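Can machines do household chores yet? (workshop chores also welcome)

Stellmont
Posted February 21, 2026

My sister asked me if she should wait for a robot that folds laundry before she buys a new dryer. I told her to buy the dryer. But I am not sure I gave good advice, so I ask here. In our shop we have two robot arms and they sort the same bracket all day without trouble. Give them a bracket with a bent corner and they stop.

Ignacio
I think you are too negative. The arms are good enough already, what is missing is examples. People now do the chore by hand with a gripper and the machine learns from it. Look at how close it is to a normal hand movement: 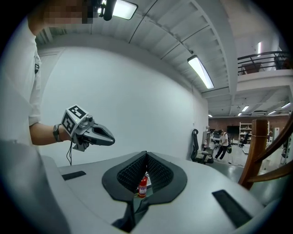 Handheld gripper with the marker cube on top, second gripper in front.

One person can record a lot of examples in 30 minutes, and no robot is needed for this part.

Levley
I don't agree with "good enough". 1000 examples of one towel on one table teach you that towel and that table. My kitchen is different every morning - my kids make sure of it.

Ignacio
So you record in 17 kitchens. It is work, but it is not a mystery.

Chiamaka Aliyu
I clean holiday flats, so I speak for the chores. Wiping a flat counter, maybe yes. Changing a duvet cover, I will believe it when I see it. Also, who cleans the robot?

Stellmont
Good question about the duvet. Ignacio, do you know of any machine that does it without help?

Ignacio
Without help, no. I will look again in June.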